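Wardrobes and Bedroom Storage: Your Questions

Which wardrobe should I buy for a small bedroom?

The one that fits, which rules out more of them than you would think. Measure the wall, then the skirting board, then the door you have to get it through. Our Plukar range starts at 25 inches wide and suits most box rooms.

Are sliding doors better than hinged ones?

They save floor space, and in return you only ever see half your clothes at a time. Some people find this restful.
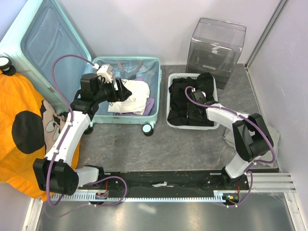

If you do go for sliding doors, keep the bottom track clean. A vacuum nozzle once a month will do it, and the Kristiansen doors lift off if a sock gets in behind them. A sock will get in behind them.

How long does delivery take?

14 working days for anything in stock, 28 for painted finishes. The Coltetti wardrobe comes in five boxes — please check you have all five before you take the old one to the tip.

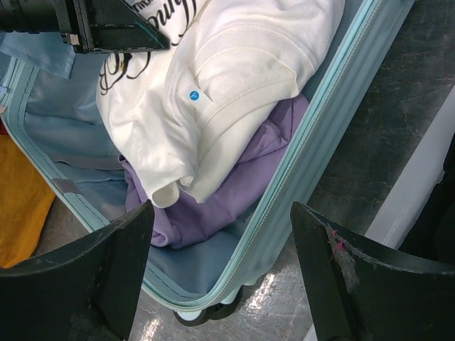

We deliver to the room of your choice on the ground or first floor. For anything higher, ring us first and describe the stairs truthfully.

Do I have to fix it to the wall?

Yes. The brackets are in the bag marked with a W, and they are not spares.

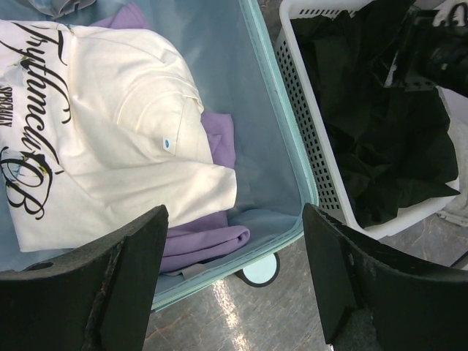 Can I order extra shelves later on?

Extra shelves for every current range are sold singly, with four pegs each. Have your order number handy, as the older Multov shelves are slightly narrower than the new ones and we would like to send you the right sort.

What if I change my mind?

Flat-packed items can come back within 28 days.

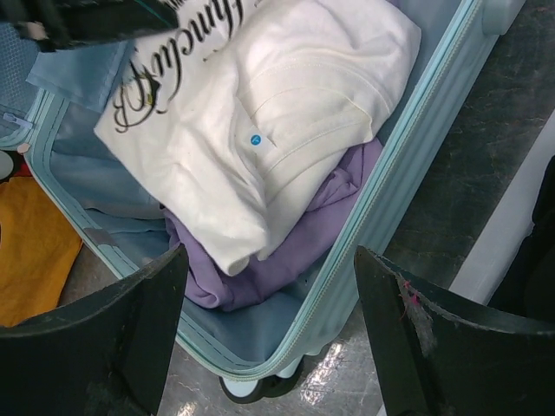

Once a wardrobe has been built it is yours, however you feel about it. Missing or damaged parts are another matter and we replace those free.

Page last updated March 13, 2024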